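Robots at Pullarness: what we saw on open day

So. Every April the workshop at Pullarness opens its doors and lets kids in. Groups of 15, one adult for each group, coats on the hooks. We got the 10 a.m. slot. Heather Kerr showed us the way in and talked fast, so here are my notes, also fast.

First thing. A robot is a machine that follows instructions. Some have wheels. Some are just an arm bolted down. The ones at Pullarness are mostly arms and hands, and each one has a name. The big one is Prarnau. Don't ask me how you say it.

Robot hands are hard to build! Think about your own. Bend one finger. See the places where it folds? Those are joints. A robot finger needs joints too, made of metal, and a motor to pull each finger shut. Then it needs a soft tip. Hard metal slips on a cup. Rubber grips.

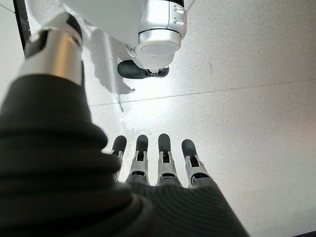
A robot hand in a knit glove, with a second robot's gripper across from it.

Look for the dark fingertips, then find the silver joints behind them. The other robot doesn't have fingers like that. It has a gripper, wich is simpler. Lots of jobs only need a gripper. Picking up a box, say.

Can a robot feel? Sort of. Some have sensors, little parts that notice a push. The robot doesn't go "ouch". It gets a number and the program decides what to do with it.

Try it at home: put on thick mittens and pick up 5 coins off a table. Tricky. Now do it with with kitchen tongs. Which was faster?

Words to know
Joint: a place where something bends.
Gripper: the part that grabs.
Sensor: a part that notices things.

Next open day is next April. Bring a snack, the cafe line is long.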